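Stirkska Robot Arm Club: Your Questions, Answered (Mostly by Me)

Hi! I'm Syahrul Hutapea and I look after the Wednesday group. These are the things people ask me by email, in the hallway, and once in the dentist's waiting room. If yours isn't on the list, send it along and I'll add it.

Do I need to know how to code?

Nope. Plenty of our members had never written a line before they joined. You'll start by driving an arm yourself, and you can stay on the driving side all term if that's your thing. If you do want to code, Tsung-han Chang runs a beginner hour before the main session (bring a laptop, any old laptop, mine has a missing key).

What do you do all night?

We practise picking things up and putting them where they belong! I know that sounds small. Then you try it, and you've spent half the evening lining up two fingers with something your little cousin could grab without looking. New people always close the gripper too early. I still do it myself when I'm tired, and then I have to pretend I was demonstrating a common mistake.

The wrist camera helps a lot once you get used to it. It rides along with the gripper, so when the arm swings the whole view swings too, and some folks find that a bit much at first. Look at the fingertips and let the background go by.

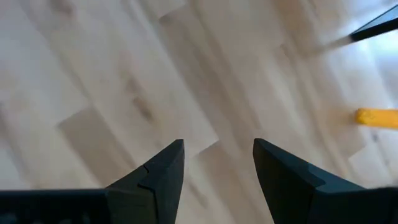

Wrist view with the fingers open and the floor going past in a blur.

What does it cost?

Membership is $130 for the term, and that covers your arm time and all the bits and pieces. If that's a stretch, please email me. We've got a few free spots and I'd much rather you came.

Is there a competition?

Yes, the Warnelar Cup, in February. Teams of 3, one driver and two helpers, and you can swap roles between rounds. Last year our top team finished on 1,337 points, which made the coders in the group far happier than the actual placing did. Nobody has to enter, by the way. Some of our best drivers can't stand being watched, and they come every week anyway.

Why so many little bottles and tubes?

Because they're hard! Coloured see-through plastic is a pain to judge on a camera. You get light coming through it, you get whatever's behind it showing up in the middle, and the edge you thought you were aiming for isn't quite where you thought it was. Things standing up are kinder to beginners, and a tube on its side will humble anyone.
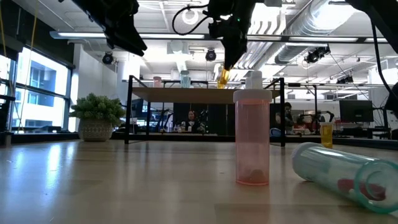
My advice is to go slow on the way down and check more than one view before you close. Then lift a tiny bit and stop. If it's slipping you'll find out while it's still close to the table, and you can set it down and have another go without chasing it across the room.

Can I bring my own objects?

Sure, within reason. No glass, no food, nothing you'd be sad to see squashed. Norðdahl, our team from last spring, brought in a bag of dollar-store containers and we were arguing over the best grip for weeks.

How old do I have to be?

Fourteen and up. Under eighteens need the signed form, and a parent is welcome to hang around for the first visit.

Where do I go?

Room 409 in the Motulley building. Take the stairs if you can, the elevator has moods. Sign-up closes 10/15/25, and after that you go on the waiting list, which does move, so don't give up on us!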